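Can a Robot Fold Your Laundry? Don't Pack Away the Hangers Yet

You have probably seen a video of a robot folding a shirt. The music is cheerful, the shirt ends up in a neat square, and somebody writes underneath that chores are over forever. Before you believe it, ask how many times they had to film it.

A robot hand is called a gripper. Most grippers don't look like hands at all. They have two fingers, called jaws, that open and close like kitchen tongs. Tongs are great for picking up a block. A block stays the same shape when you squeeze it. Cloth doesn't. Push on it and it slides, bunches up or folds over on itself, and now the robot has to figure out what it is looking at all over again.

Try it yourself. Put a T-shirt on a table and pick it up by one corner with two pairs of tongs, one in each hand. Now fold it. No fingers allowed! It takes most people a lot longer than they expect.

Gemma Lo Presti tests grippers for a living, and she doesn't trust the word "best" on a box. Last May she compared two kinds of jaws. The Imorel jaws are wide and flat. The Storitz jaws are narrow, with rubber tips. Each pair got 200 tries at lifting a cloth off a bare table.

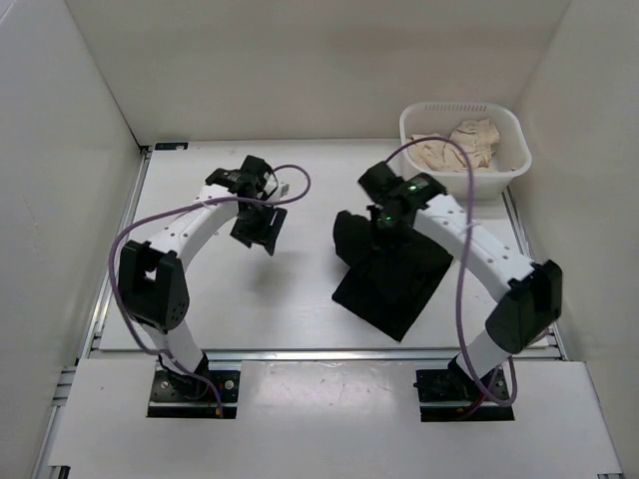
The narrow jaws won, and the company that makes them was very pleased. Gemma wasn't so sure. All 200 of those tries used the same cloth, and it was a thick one. When she switched to a thin cloth, the narrow jaws often pinched two layers together, and the wide ones did better. So which gripper is best? It depends on what is in your laundry, and that never fits on a poster.

There is another trick to watch for. A robot that works by itself is very different from a robot with a person steering it. Both can look the same in a video. If a person is moving the arms with a controller, then the person is doing the thinking, and the robot is a pair of very expensive tongs.

Ornella Morelli, who works with Gemma, keeps a list of questions for anyone who brags about a robot. You can borrow it.

How many times did you try?
How many times did it fail?
Was a person steering?
Did you speed up the video?
What happens with a cloth it has never seen before?

If the answer to the first one is "once," be suspicious. Once could be luck. You can toss a sock over your shoulder and get it in the basket once, too.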